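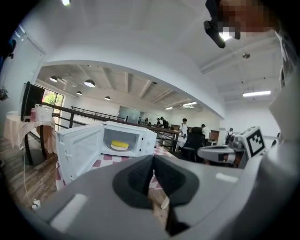
The microwave corner has been the busiest spot in the hall since August, so it gets the whole of my column this time. For anyone who missed the last Trirbridge newsletter, we've got a plain white one with a turntable, and it lives on the checked tablecloth. It's lovely having something hot at lunch (I've had enough cheese sandwiches to last me), but 14 of us now use it and a few habits need sorting out.

First, corn on the cob. I'm a complete convert! I leave mine whole, splash a bit of water on the plate, pop a lid over the top and give it five minutes. Then it sits with the door shut while I hunt for the butter – I like far too much butter. The fresh ones from the Rarham market stall have been very good this year.

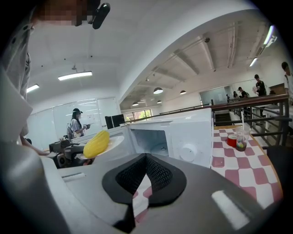
Do you have to take the husk off first?

Leave it on if you like, and the corn steams in its own wrapping. Trim off any long silky bits sticking out, and mind your fingers when you peel it.

Second, the wiping down. Put a damp sponge in for a minute, let it cool, then go round the inside with it. The turntable lifts out and can be washed in the sink like any plate. Please dry the ring underneath as well, it gets horribly sticky.

Cloths and tea towels go in the washing machine, the top-loader by the white shelves. Leave the lid up when you've emptied it so the drum can air. A full load of tea towels is fine, one lonely cloth is a bit of a waste.

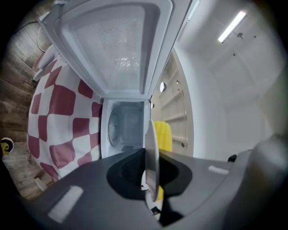 Carré wrote in to say that the checked tablecloth should go on a cool wash by itself, after a pink episode at home involving something very similar and a good white shirt. Noted, and I'm sorry about the shirt.

Last thing, plates. Plain white ones are fine, but anything with a gold rim stays out of the microwave please. If you've got spare lids at home, bring them in, we never seem to have one that fits. 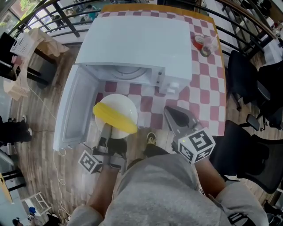 Tarkley lunch

Bring a dish that reheats well and put your name on the bottom. I'm doing the corn again.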